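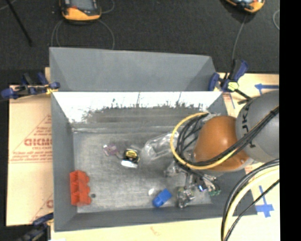 Figure 1. Bin-picking cell with mixed items, arm partway into the bin.

Week 4 handout: House rules for a picking cell

Okay, so last week we did the heavy stuff (risk assessment, stop categories, who signs what) and a few of you came up afterward looking a bit glazed. This week is the small stuff, and I like the small stuff a lot more! These are the rules I wish somebody had taped to the wall when I started at Durard, where I spent my first August mostly picking up things a robot had dropped.

Keep Figure 1 next to you while you read. I'll come back to it.

1. Fix the bin down

A bin that can slide is a bin whose walls are not where the program thinks they are. In Figure 1 there are clamps on it, three that you can see, and that's the kind of thing I want in your own setups. Check every clamp by hand at the start of a shift. Push the bin, properly push it, with the arm stopped. If it moves, fix that first, and then check the bin position against the one in your program before you run a single pick.

Zerrin Kaplan and I argue about how often to recheck. She says every time the bin is refilled, I say start of shift and after any contact. For this course, do it Zerrin's way.

2. Cables

Look at the yellow and black cables looping around the orange joint in the figure. Cables on the outside of an arm are perfectly normal, but they need thinking about. Too short and they pull when the wrist turns; too long and the loop can catch a bin wall on the way down. Before you run a new program, take the arm to its worst positions at low speed and watch the loops (not the gripper, everybody watches the gripper). Write down the positions you tried.

Same goes for ties. One tie in the right spot is lovely, but a row of them cinched tight on a moving section will wear the jacket through. At Andetora they logged 3,547 cycles on one cable set before somebody spotted a rub mark, and it was right under a tie.

3. Mark things where people can read them

Tape is cheap. Use it! There are blue tape markings on the cardboard to the right of the bin, one of them an arrow. Marks like that are great as long as the whole crew knows what they mean, so here's our rule: any mark that stays longer than a shift goes in the cell log with one line on what it's for. If you find one that isn't in the log, ask around before you peel it off. Kirsty Faulkner once lost most of an afternoon to a helpful person with a clean bench habit.

4. Choose your test items on purpose

Please don't test with one tidy box over and over. The bin in Figure 1 has a tape measure, a ridged red-orange plastic piece, something blue and blocky, and several bits of clear, crinkly packaging. That's a nice nasty mix. Clear wrap throws glare and can be hard for a depth camera to make sense of, and small items can end up against a wall where the fingers don't have room.

For your lab set, I want:
- at least one rigid item with flat sides
- at least one clear or shiny package
- something small enough to be annoying
- nothing sharp, leaking or over 700 grams

Keep the item list with the results. A success rate without an item list tells me very little.

5. Lighting

Shiny walls count too. You'll notice the back wall of the bin has a big white patch of glare. Before you blame the vision software, move a lamp, or put a matte liner in the bin – and then note which one you did so the next group can repeat it.

6. Hands out

You know this one. Stop the arm in whatever way your cell's procedure says, confirm it's stopped, then reach in. A paused program is not a safe stop. It might be waiting on a timer or a signal, and it will carry on when it gets it. Anything handheld that controls the cell has a home spot, and it goes back there every time.

For next time

Read the Hernholm incident summary (roughly 3 pages, it goes fast) and mark every point where one of the rules above would have applied. Bronwyn Baxter is running the lab session, so send her your item list beforehand. Bring closed shoes, tie your hair back, and if you're swapping groups let Viola Greco know by noon.

Questions about this handout: Ebony Mudgway, course office
4 comments | 3 shares
Back to top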